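Fekimard workshop, textile bench
Notebook, February 2025

Carrying on with the pink fabric. The January entry stopped at the point where the last of the backing samples came off the line, so this one starts with the fuzzy side and what to do about the edges.

The piece came from Prirkora as a bolt end, 900 mm wide when laid out and let rest overnight. I measured it again this morning in three places and got the same each time, so the resting helps. Last time we cut straight off the roll and the panels came up short by the next day.

Nap direction first. Stroke it with the flat of the hand: if it lies down and goes lighter, that is with the nap. If it stands up and looks a shade darker, that is against. I chalked an arrow on the back at both ends. Please don't brush the chalk off until the panels are cut, and don't go by the selvage, which on this bolt tells you nothing.

Cutting order for the throw covers:
Back panels first, nap running down.
Front panels, same way.
Binding strips last, from whatever is left along the side.

We need 17 panels altogether. The bolt end gives us those with a bit over, provided the strips are cut crosswise. Lengthwise strips stretch less but they eat into the panel area. I tried one lengthwise strip on scrap and it pulled the corner up, so crosswise it is.

Shears or rotary cutter: shears. The rotary blade goes through the backing fine but chops the pile at the cut line, and then it sheds for the rest of the week. With the shears, keep the lower blade flat against the bench and cut from the back, short snips, backing only. The pile parts by itself when you pull the two pieces away from each other. It's slow. The first panel took me 23 minutes including marking, and I don't expect the rest to be much quicker.

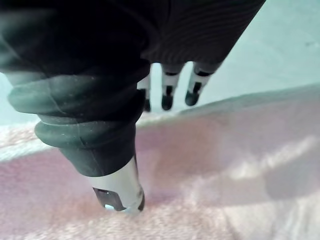 Lint is the other thing. It gets onto anything dark and stays there. The tape roller works on the bench top but is useless on ribbed or knitted surfaces, where the fluff sits down in the grooves. A stiff dry brush first, then the roller, did better on my apron. Damp cloth made it worse. I've hung the brush on the hook beside the pressing table.

Pressing: don't, at least from the front. I put the iron on a scrap with a cotton cloth between and the pile still went flat and shiny in a patch the shape of the iron. Steam held above it brought some of that back but you can still find the spot. If a seam has to be opened, do it with fingers and the point of the bone folder, from the back.

Pins leave no marks that I can find. Clips slide off once you have two layers of pile facing each other. Long pins, heads outward, set at right angles to the seam, and baste the curved corners by hand before they go anywhere near the machine. The layers creep. On the test seam the top one had moved 4 mm by the end, and that was with the walking foot on. Basting cured it.

Thread: the Bjarnason polyester in the pale shade is close enough, and it sinks into the pile anyway. Long stitch, light presser foot. After sewing, run a blunt needle along the seam on the right side to lift out the fibers that got caught. Worth doing straight away while the panel is still in your hands.

Storage. Cut panels are to be laid flat, pile to pile, in pairs, in the Plavov drawers. No folding. Bolt end goes back on its tube with the pile facing in.

Still open: whether to prewash. The backing might shrink and I would sooner find out on a scrap than on a finished cover. I have set aside a square with its size written on the back, cold wash, dry flat. Binding width also not settled. The narrow one looks better and the wide one is easier to turn at the corners. I'll sew one of each on the leftover pieces and pin them to the board.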